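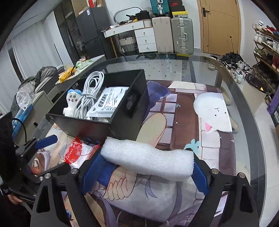
## Buying hand-held grippers for work at the table

These notes are for anyone fitting out a small home workshop where a pair of hand-held grippers will be used to record handling tasks, and later perhaps a small arm to repeat them. They cover what to spend money on first, what can wait, and what you probably already have in the kitchen.

### Set the budget before you look at anything

Write one figure at the top of a sheet of paper and work down from it. Ours was 600 pounds, not counting the computer. Split it like this:

- grippers and spare parts: a little over half
- cables, mounts and chargers: 72 pounds
- things to pick up, boxes to put them in, table covering: as little as possible
- the rest: kept back until the first month is over

The money kept back is the part people are tempted to spend. Leave it alone. In our case it went on a second set of finger pads and a longer cable, neither of which was on the first list.

### One gripper or two

A single gripper will do for picking things up and putting them down. Buy two if you want to hold a bag open, steady a box or pass something across. Two from the same batch are easier to look after than two bought a year apart. Shota Takagi bought one in April and went back for the other, and by then the maker had changed the pads.

Check these points before paying:

- Can the finger pads be changed without special tools?
- Are the pivot pins sold separately?
- Does it sit comfortably in the smaller hand in the house?
- How long is the cable, and which side does it leave from?
- Is the weight given with the camera mount fitted or without?

Erkeo and Gostetti both answered these by email. If a seller can't tell you what a spare pad costs, go elsewhere.

### Finger pads

Treat pads as you would sandpaper or washing-up sponges. They get used up. A textured pad holds foam, cloth and card well and picks up dust just as well. Wipe with a barely damp cloth, dry it, and keep washing-up liquid off it, as any film left behind makes the surface slippery.

Order spares with the gripper to save a second postage charge. We allow 4 pads per gripper.

### Things to practise on

Don't buy a test set. Packing foam is free and very good for a start, as it is light, it gives when squeezed and it doesn't matter if it gets dropped. A ragged piece is more useful than a neat one. Add a coiled cable, a soft toy, a crumpled plastic bag and a sealed packet from the cupboard, and an open box to move them in and out of. A box with handle holes is easier to shift between sessions.

Foam sheds crumbs once it has been pinched a few times. Put it in a bag when you finish and run a hand vacuum over the table.

### The table

Use the table you have. If it is glass, cover it. A large printed mat stops things sliding and cuts down the shine, and it rolls up behind a door. Wash it by hand and dry it flat, or the corners will curl.

Before you buy anything that clamps on, measure the thickness of the edge. Rounded borders are awkward, and many clamps want a flat lip. Never clamp straight on to glass. Sota Takagi priced a separate stand from Nishimura for this and decided to put it off until there was an arm to mount.

### Room to walk

Working with two grippers means stepping back and sideways without looking down. Clear shoes, bags and cases from the side you stand on. This costs nothing and should be done before you decide the room is too small and start pricing a bench somewhere else.

Keep cables off the floor. If one has to cross, tape it along its whole length.

### Planning for an arm later

A small arm will cost more than everything above put together, and the price on the page is rarely all of it. Ask for the following in writing:

1. power supply, included or extra
2. mounting plate and bolts
3. whether it takes the same finger pads as your hand-held pair
4. cost of posting it back for repair

The third item matters most to us. Comach quoted about 200 pounds for an adaptor that would let us keep the pads we had, and that changed the order of the whole list.

Put a sum aside each month in its own envelope or account, and don't order the arm until the repair postage is in there too.

### Keeping track

A cheap notebook is enough. Write down the date each pad goes on, the date it comes off, and what you were handling. After a few months you will know your running costs, and next year's figure can come from the notebook.

Last changed Sep 27, 2019: pad allowance and the Comach adaptor price.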